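**KERKDEN, April** -- Rundholm Nurseries, which has been selling hedges to people who swore they would trim them since 1872, will open a new garden center in Saltolstead this month.

The site has 11 greenhouses, a potting shed and 3000 young fruit trees, all of them labeled and most of them correctly. Four heirloom pears from the Dierckx orchard will be sold there for the first time. They are slow to bear and hard to please, and the waiting list is already long.

Free pruning lessons start at 10 a.m. each morning of opening week. Bring gloves.
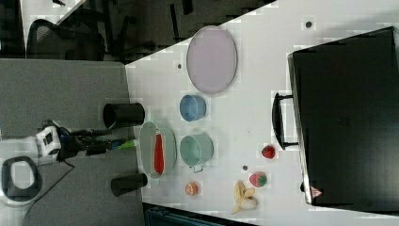

Pear orders can be placed at the Kerkden shop until the end of the month -- after that, buyers will have to wait for fall like the trees do.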